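Duvbridge Community Food Growing Project
Progress report to the Skallon Fund
January 14, 2019

Period covered

This report covers the work done since our last return and the plans up to the end of the grant. The spending sheet has been sent separately.

The site

The Griffiths Lane plots have been in use as allotments since 2005, when the council cleared the old depot. The lower end has always flooded and was left out of cultivation. Most of the first part of the grant went on drainage there. A land drain now runs along the hedge to the ditch, and the path beside it has been raised and covered with road planings. The lower end stayed workable through December, apart from one corner by the gate where the ground is still soft. We have asked the contractor to come back and look at the fall on the last length of pipe.

Eleven new plots have been marked out and all are let. There are 3 households on the waiting list. Rents are unchanged. Two of the new plots are half size, which suited people who did not want to take on a full one, and we would like to split another if it comes free.

The shed was delivered late. The base had been laid on time but the supplier, Vadano, had the door on the wrong side and it had to go back. It is now up, felted and locked. Shelving is still to be fitted. We have put the tools in for the winter all the same, as the container hire had run out.

Growing

The autumn was a mixed one. Leeks and parsnips did well on the upper plots. Brassicas suffered badly from pigeons until the netting went up, and the early sprouts were mostly lost. Garlic and broad beans were sown on the shared beds and have come through. The compost bays are full and one has been turned. The heap at the far end was too wet and has been mixed with cardboard and straw.

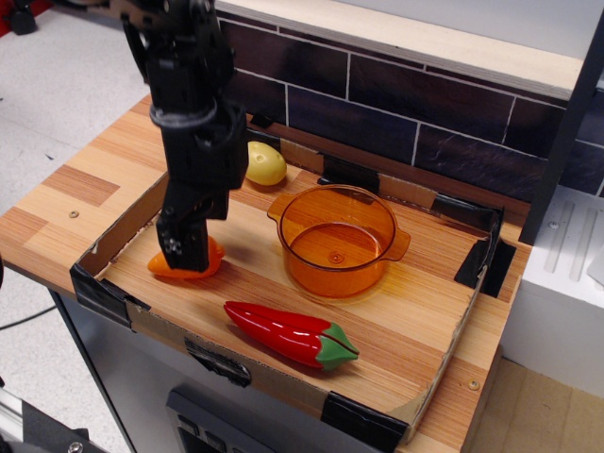
Schools work has gone more slowly than we said it would in the application. Both primary schools in Duvbridge signed up, but one has changed its timetable and could only manage a single visit before Christmas. The sessions for the youngest classes deal with which parts of a plant we eat and where they grow. For root crops and tubers we use toy vegetables like the orange carrot and the pale yellow potato in the photograph, and the children then go out and look for the real thing on the shared beds. Older classes have been sowing and keeping a weather diary. Teachers have asked for a worksheet that can be used indoors on wet days and this is being written.

Money

Drainage cost more than budgeted, mainly for the extra planings. This was met by an underspend on fencing, where we were able to reuse the old posts. We hold roughly £1000 for water butts and guttering, which will be ordered once the shelving is in. We are not asking for any change to the total.

Next steps

Fit shelving and guttering to the shed.
Put right the soft corner by the gate.
Order seed potatoes and onion sets for the shared beds.
Agree spring visit dates with both schools.
Send the final return and receipts by the end of the grant period.

We would be glad to show someone from the Fund the lower plots at any time, though boots are still needed past the gate.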